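Ticket 295 — Lockers and water point, ground floor room
Site: Bindau
Opened by: Man-lok Lui
Assigned to: Kam-wah Hsueh, Ultcombe maintenance desk
Status: waiting for part

1. Problem as reported
The door of a middle compartment in the grey lockers does not stay closed. I push it, it touches the neighbours, and then it comes back slowly. The key turns normally. I use this compartment for stationery, so it is not urgent, but the door swings out at shoulder height and I have bumped it 2 times.

2. Second problem, same room
Bottles of water are left in different places, on the windowsill and on the floor by the lockers. Please advise where they should be kept. The big window gets strong sun in the afternoon and I would prefer not to have them there. 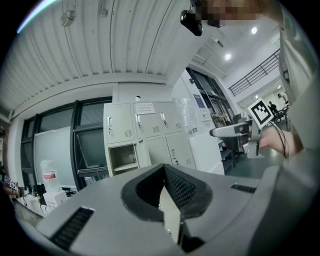
I have asked people at the desks to bring their own bottles back at the end of the day. Most of them agreed.

3. Reply from Kam-wah, 10:40
Thank you for the clear report. Please check three things before I order anything. Is the shelf inside pushed fully to the back? Do the hinge screws move when you lift the door? Does the problem continue when the compartment is empty?

4. Tests done by Man-lok
a) Shelf pushed back. No change.
b) Lower hinge screw was loose. Tightened by hand screwdriver, the colour of the screw is a bit rusty. The door now closes better, but it still opens again after a minute.
c) Emptied completely and left open to have a look at the inside. The shelf is level. The bottles on the floor in front of the lockers have to be moved, someone will kick them.

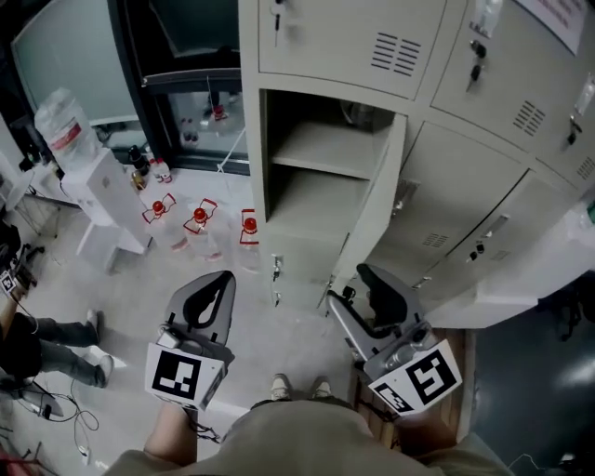
5. Diagnosis
Kam-wah thinks the catch is worn — the key turns but the tongue does not reach far enough. Replacement is Gevano catch, part 108. None in the store at Ultcombe, ordered in October.

6. Until the part arrives
Keep the compartment empty and leave its key with me. Bottles go beside the water dispenser, against the wall. I will update this ticket after fitting.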